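Spannbettlaken Narmont aus gewaschener Baumwolle

Artikelnummer 1672
Farben: Salbeigrün, Sand, Rauchblau, Naturweiß
Für Matratzen bis 23 cm Höhe

Ein gutes Laken merkt man eigentlich erst dann, wenn man einmal ein schlechtes hatte. Wer morgens schon mit dem halben Rücken auf der blanken Matratze aufgewacht ist, weiß, wovon wir reden! Als Agata Villa vor Jahren unseren kleinen Laden übernahm, war das Narmont das erste Stück, das sie selbst entworfen hat, und es liegt bis heute bei uns ganz vorn im Regal, gleich neben der Tür, weil doch fast jeder danach fragt.

Der Stoff ist eine mittelschwere Baumwolle in Leinwandbindung, die nach dem Färben gewaschen wird. Dadurch fühlt sie sich vom ersten Abend an weich an, ein bisschen wie ein Hemd, das man schon lange trägt und nicht hergeben mag. Im Sommer bleibt sie angenehm luftig, und im Winter wird sie trotzdem schnell warm (vorausgesetzt, man hat keine eiskalten Füße, dagegen haben wir aber die Wollsocken auf der Nachbarseite).
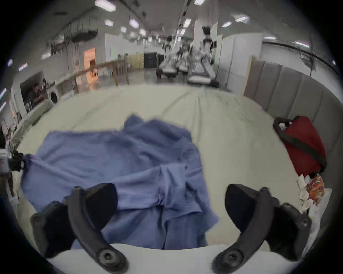
Bei der Größe bitten wir Sie, einmal kurz zum Maßband zu greifen. Gemessen wird die Matratze ohne Auflage, und zwar Länge, Breite und Höhe an der dicksten Stelle. Liegt ein Topper darauf, rechnen Sie dessen Höhe bitte dazu. Kommen Sie damit über 23 cm, dann nehmen Sie lieber unser Modell Tanabe, das denselben Stoff hat, aber tiefere Ecken. Für sehr flache Gästematratzen und Klappbetten gibt es das Bakura, ein glattes Laken ohne Gummi, das man einfach unterschlägt.

Das Gummiband läuft beim Narmont ringsum und nicht bloß um die Ecken. Es sitzt in einem genähten Tunnel mit einer kleinen Öffnung am Fußende, sodass man es später austauschen kann. Ein passendes Ersatzband legen wir jeder Bestellung bei, und wer mit Nadel und Faden nicht so vertraut ist, darf das Laken auch gern zu uns schicken, wir ziehen das Band dann in der Werkstatt ein.
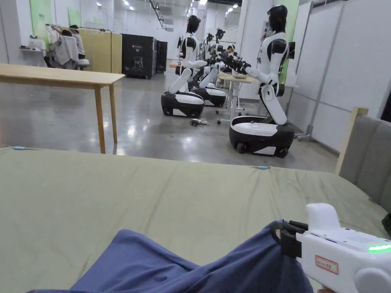 Gewaschen wird bei 60 Grad, am liebsten mit einem Colorwaschmittel und ohne Weichspüler. Die dunkleren Töne können bei der ersten Wäsche etwas Farbe abgeben, also bitte nicht gleich mit den weißen Kissenbezügen in eine Trommel stecken! Trocknen darf das Laken auf der Leine oder bei niedriger Temperatur im Trockner. Bügeln müssen Sie es nicht. Manche Kundinnen tun es trotzdem, weil sie den Duft so mögen, und das können wir gut verstehen. Nehmen Sie dafür die mittlere Stufe und fangen Sie am besten an, solange der Stoff noch leicht feucht ist.

Oft werden wir gefragt, wie man ein Spannbettlaken ordentlich zusammenlegt. Agata macht es so: zwei Ecken ineinanderstecken, die beiden anderen dazu, alles auf den Tisch legen, die Gummikante nach innen schlagen und dann dritteln. Beim dritten Versuch klappt es meistens, und falls nicht, rollen Sie es einfach auf, im Schrank sieht das auch ganz hübsch aus.
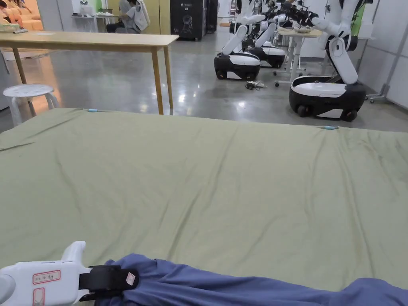

Salbeigrün, mit zwei kleinen Klammern am Rand

Der grüne Farbton wird von uns in jedem März neu gefärbt und kann von Partie zu Partie ein wenig abweichen. Möchten Sie zwei Laken für ein Doppelbett, bestellen Sie sie bitte zusammen, dann suchen wir sie aus derselben Partie heraus. Passend dazu führen wir den Bettbezug Over (Artikelnummer 986) mit Knopfleiste, in allen vier Farben des Narmont.

Lieferzeit: bis zu 10 Werktage
Stoffmuster: kostenlos, bitte bei der Bestellung die gewünschte Farbe angeben
Sondergrößen: auf Anfrage, auch für Wohnmobile und Kinderbetten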